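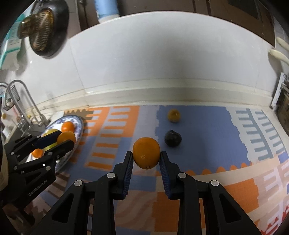

Folklore > Reference > Reviews > Card files

Kartha Omen File, second edition: review

Posted in June by the Grever reviews desk

This site uses cookies to remember your reading preferences. Accept / Manage

The Kartha Omen File is a printed card index of household omens, charms and warnings, published by Castenora and sold in a gray board cabinet. It holds 1,377 cards in 5 drawers. Each card carries one belief, stated in a single sentence, with a subject heading at top left, a region code at top right and source notes on the back. There is no software and no companion site. A folded key explains the region codes.

We used the file for one season of cataloging work, mostly to match fragments from handwritten interview notes against known beliefs. The first edition was also on hand for comparison.

Construction

The cards are a heavy uncoated stock and take pencil well. Ink feathers slightly on the source side. The drawers run on plain wood and bind a little when full, so it is best to leave a finger's width at the back of each. The rods that hold the cards in place have been changed from the first edition: they now unscrew from the front, and a single card can be added without emptying the drawer. This is the most useful change in the product.

The 37 guide cards are less good. Their tabs are cut at three heights, but the height does not correspond to the level of the heading. A major heading such as Birds may have a lower tab than a minor one such as Birds - at windows. We relabeled ours within the first week.

Arrangement

Headings follow the thing that gives the sign, with the outcome second. A dog howling before a death is under Dogs, and the death is given as a cross-reference. This suits field notes, where the teller nearly always starts with the thing that was seen or heard. It suits outcome research poorly. To collect every card on the death of a family member, you must work from the cross-reference list in the last drawer, and that list is incomplete. We found knocking sounds, stopped clocks and falling pictures listed there. Birds entering the house were missing, although the Birds section has a full run of them.

Region codes are broad. The British Isles have separate codes for their main parts, but most of central Europe is covered by one. Anyone working on beliefs that vary from valley to valley will need to write finer locations on the cards.

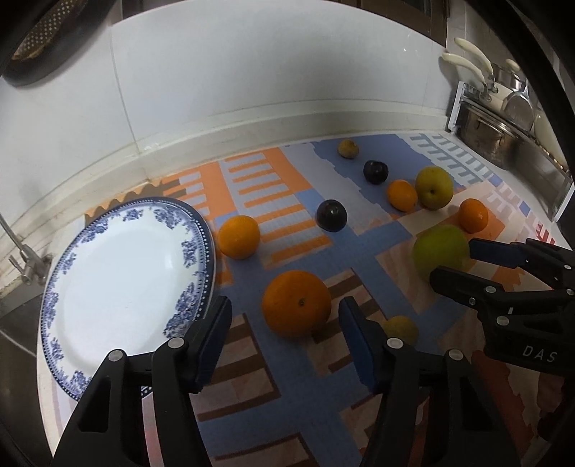

The Food and Table section is the strongest in the file and gives the best idea of how the headings behave in use. Entries are first split by kind of food, then by what is done with it: peeling, cutting, counting, dropping, burying. Take a kitchen counter with oranges, plums, a pear and a green apple on it. The apple leads to by far the longest run, with peel thrown over the shoulder, seeds named for suitors and placed on the cheek, and fruit left on the tree after harvest. Oranges have a short run, mainly late material about gifts and courtship. Plums appear mostly under dreams, where the card depends on whether the fruit was in season, and pears are placed under Orchard with only a pointer left in the food drawer. The pointers are accurate - we followed each one and reached the right card.

Source notes

The backs of the cards vary in quality. At their best they give the date of collection, the form of the source (letter, interview, printed book) and a note on whether the belief was still being acted on. At their worst they say "traditional" and nothing more. Cards carried over from the first edition are the usual offenders. New cards are marked with a small open circle and are consistently better.

One habit should be noted. Where two sources disagree, the editors print the milder reading on the front and put the harsher one on the back. A white moth in a bedroom is given as "a visitor" on the front, with the death reading on the reverse. Users who search by the fronts alone will get a softer picture of the tradition than the sources support.

Compared with Zarosix

The Zarosix loose-leaf binder covers similar ground and is easier to carry. Its index by outcome is better than Kartha's. Its entries are longer, but several beliefs are often run together in one paragraph, and separating them for a catalog takes time. Pages also tear at the holes. For desk work we prefer the cards, and for travel the binder.

Verdict

Recommended for collections that already hold field notes and need something to sort them against. Owners of the first edition can buy the new cards as a separate set, which does not include the revised rods. Buy the rods too if Castenora will sell them - our request took 2 letters.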